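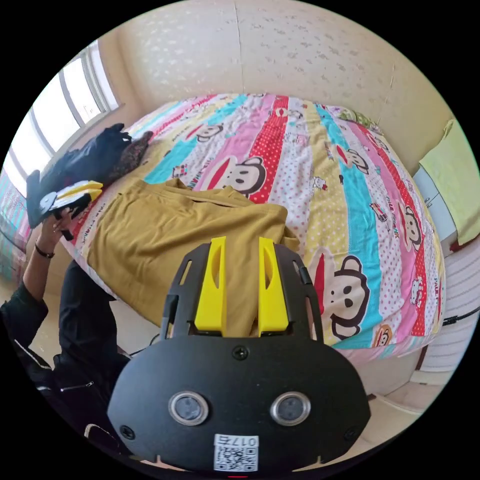 Lunch When the Cafeteria Is Closed: Kitchen Tips for School-at-Home Days

Updated 16/12/2020

Pack it the night before. Yes, even though the cafeteria is now eleven steps from the classroom. A child with a twenty-minute break between math and reading will spend all of it looking into the refrigerator, with the door open, commenting.

Give lunch a start time and an end time. Ours ends when the bell would have rung. The kitchen then closes, and appeals may be submitted in writing.

Keep one snack bin per kid on a low shelf. Fill it in the morning. When it's empty, it's empty. Vilja Aaltonen, whose three kids attend Nernport Elementary from her dining table, writes their names on the bins in marker, and reports that theft is down but smuggling is up.

If you pick up district meals, open the bags as soon as you get home. Milk goes to the back of the fridge, fruit goes in a bowl where someone might eat it by accident, and anything frozen gets the date written on it. I found a breakfast burrito from August last week. We did not discuss it.

Too many little milk cartons? Use them in pancakes, mashed potatoes or pudding. Baby carrots past their best can be simmered with an onion for 15 minutes and blended into soup. Call it orange soup. Do not say carrot.

Wash the lunch box anyway. It still smells by the third day, even if it has only traveled to the couch. A spoonful of baking soda and warm water, left overnight with the lid off, takes care of most of it.

Forks go missing. Check the desk first, then the backpack.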